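Search the help center Enter keyword Go

Planning and Budgeting for a Gripper Cell: Frequently Asked Questions

Reading time: 3 minutes

These questions come up in most first calls with plants that are pricing a small arm and gripper. The answers were put together by Gudrun Nordin in applications and checked by Idun Lindqvist in purchasing at Nostura. Prices change; the order of spending does not change much.

What should be in the first budget?

Arm, controller, gripper, fingertips, mount or table, wrist camera if used, safety equipment, cabling, integration labor, training and spares. Shipping and electrical work at the site belong on a separate line. Buyers often leave out fingertips and integration labor, and those are the two lines most likely to grow.

Is the gripper priced with the arm?

Usually not. Ask for it as its own line, with the fingertips and the adapter plate listed under it. A quote that reads "end effector, complete" is hard to compare with anything.

How do I choose between standard and custom fingertips?

Start with standard. Tapered tips cover a fair range of parts and get into narrow gaps. Custom tips make sense once the part list is fixed and trials show a repeatable slip or a marked finish. Budget $600 for a first custom pair and keep 2 pairs on hand – one fitted, one in the drawer.

Do glossy or round parts cost more to automate?

They can. A dark, polished surface throws highlights into the camera, and a cylinder gives flat fingertips a narrow line of contact. Neither rules out a job, but both add trial time. Send real samples in the real finish. Painted stand-ins will give you a trial result for painted stand-ins.

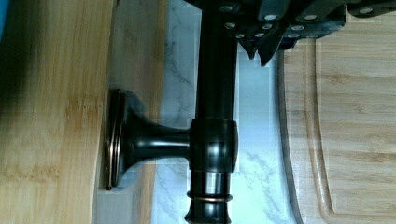
How long should we allow between the purchase order and the first production shift?

Plan on one quarter for a single-arm cell with a standard gripper. Delivery takes up the largest share, followed by part trials and the safety review. If the plant has an August shutdown, place the order early enough to use it for floor and electrical work.

What does a part trial cover?

The Ingate trial package covers pick, lift, move and place on parts you supply, and you get a written report with cycle times. The fee is $2,000 and is credited if you order the cell. It does not cover fixture design, or parts that arrive without drawings.

Should we rent first?

Rent if the part list is still moving or the contract behind the work is short. Rental units go out with a standard gripper only. The Lewis site rented before buying and changed its table height twice in that time, both times at low cost.

What spares should we order on day one?

Fingertips, one gripper cable, one set of mounting screws and a camera lens cover. A spare gripper is worth having on a line that runs more than one shift. The Karnex spares kit, part 241, includes everything in the first sentence except the fingertips, which depend on the part.

Can we reuse a gripper from an older arm?

Sometimes. Check the bolt pattern, the supply voltage, the connector and whether the new controller has a driver for it. Send us the model plate data before counting it as a saving.

Who should sign off on the specification?

Production, maintenance and whoever is responsible for machine safety at the site. Purchasing can sign last. Changes after sign-off are quoted separately.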